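Household Packing and Storage, Unit 4: Small Boxes and the Things We Put Off
Course handout, Brerkport Adult Evening Program
Instructor: Gerrit Verschueren

Bring this sheet back with you next time. The copier on the second floor has opinions about double-sided printing, so if your page two is upside down, so is everyone's.

4.1 What we mean by a small box

For this unit, a small box is anything with its own lid that you can carry in one hand without changing your plans for the other. Gift boxes, keepsake boxes, sewing boxes, the tin that once held cookies and has disappointed visitors ever since. Large cartons were Unit 3. If you are still on Unit 3, your hallway has my sympathy.

Small boxes are where a good tidy-up goes to die. A wardrobe takes an afternoon. A box of ticket stubs and single earrings takes a weekend, and at the end of it you own the same box of ticket stubs and single earrings, in a slightly different order.

4.2 Clear the surface first

Work on a table or counter, never on the bed. A bed slopes toward whoever is sitting on it, and beads know this. Put the box in the middle, turn the side that opens toward you, and keep everything else back toward the edges. One or two other containers within reach are fine. Six is a shop display.

Before you open anything, look at how it closes. The common types:

Lift-off lid. Hold the base down with one hand. Lids that fit well come up with a jerk, and so do the contents.

Hinged lid with a clasp. Steady the box near a back corner and work the clasp with the other hand. Small clasps are usually held on by very little, and the paper around them tears before the metal gives up.

Screw lid. Suitable for buttons, pins and hair ties. Check for cracks in the rim.

Magnetic flap. Pleasant to use, and opens by itself in a moving van.

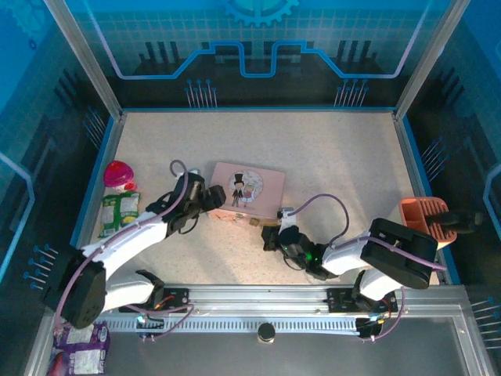

4.3 Sorting the contents

Tip nothing out. I know it looks quicker. Last June a student tipped out a Fliltton button assortment, label on the jar 1,000 pieces, and by the end of the evening we had 762 of them back. The radiator has the rest and is not giving interviews.

Take things out in layers and make your piles as you go:

Stays in this box
Belongs in another box
Belongs to another person
Paper, read later
Trash

"Paper, read later" gets an envelope with your name on it. Do not read it now. You will find a letter from 14 years ago and we will lose you for the evening.

4.4 Putting it back

Heavy and flat at the bottom, light and fragile on top. Wrap anything with a point. If the lid has a picture on it, slip a sheet of tissue between it and whatever gets stacked above - printed lids scuff easily, and a scuffed face is hard to live with.

The lid should close under its own weight. If you have to lean on it, take something out. A clasp holds a lid shut; it was never hired to compress a scarf.

Label the short side, since that is the one you will see on a shelf. Pencil on a Byun tag works well and comes off cleanly. "Misc." is not a label. Neither is "Misc. 2."

4.5 Homework

Choose one small box at home and take it through 4.2 to 4.4. Write down what you removed and where it went. "Another small box" is allowed once.

We will also look at the Reseo shelf dividers, so measure one shelf: width, depth and height, in inches. Measure the inside. Every term somebody measures the outside, and one term it was me.

Reading: pages on lids and closures in the course packet. Skip the section on hatboxes unless you own a hat.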